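3.2 Decor, crowding and the length of stay

The second part of the study looks at what people do once they are through the gate. Section 3.1 covered ticketing and is not repeated. We worked at two festivals, the Kakisville spring weekend and the smaller Dorkent music days, both in May, both outdoors, both with one main stage and a food street. Ekinari was dropped after the rain closure, the data there is too thin.

Interviews were short. Two or three minutes, standing up, mostly near the exits between late afternoon and the last act. We got 183 usable ones, 39 of them from people who had come for the full weekend. Cheuk-hei Tu did most of the coding, Aniela Cieślak checked a share of it and the two argued over the category "atmosphere", which at first swallowed nearly everything. It was split into sound, lights, decor and crowd. Decor covers anything put up for looks – banners, painted gates, paper lanterns, cloth and plastic flowers, greenery on the stalls. Figure 4 goes with this category.
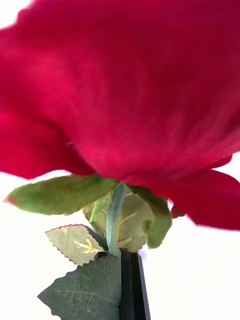
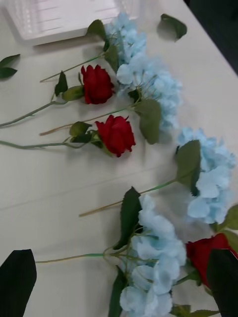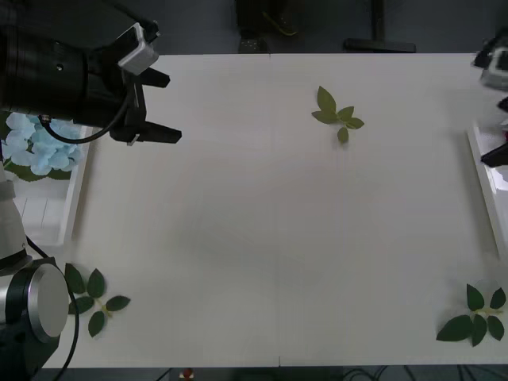
Figure 4. Decor materials, artificial: red rose, close up; red roses and pale blue hydrangeas; green leaf sprigs.

People rarely brought up decor without being asked. When asked, most had something to say, and it was usually about one spot: the flower arch by the Kakisville gate, or the lantern lane at Dorkent. Both were places to meet friends and take photos. Day visitors named them more often than weekend visitors, who talked about toilets, shade and the walk back to the campsite. Not a suprise maybe, but earlier work by our group (Yuen and Fung) treated the two kinds of visitor as one and we think that hid a good deal.

Length of stay is harder. Self-reported times are poor after dark and worse after beer. We used the wristband scans where we had them, which means Kakisville only. Visitors who named a decorated spot as a favorite stayed 40 minutes longer on average than those who named none. We would be careful with this. The arch was next to the food street, so people who liked the arch may just have been people who ate there. Also the main act on the second night ran late and held everyone back, arch or no arch.

Crowding pulls the other way. At Dorkent the lantern lane filled up before the headline set and stewards had to turn people round twice. Several of those we spoke to had gone home early and gave the lane as the reason. Kwan-ho Yu, who walked the site every hour with a clicker, notes that the lane was narrowest exactly where the lanterns hung lowest, and people stopped there for pictures. A wider lane with the same lanterns would be a fair test, we did not have one.

The organizers' view came from 12 talks with site staff and stall holders. Decor is bought late and out of whatever money is left. Stall holders pay for thier own, and most reuse it from year to year. One firm, Lui, supplied the greenery for both festivals, so differences between the sites are not down to supplier. Costs are in the appendix. Sound and lights are taken up in 3.3.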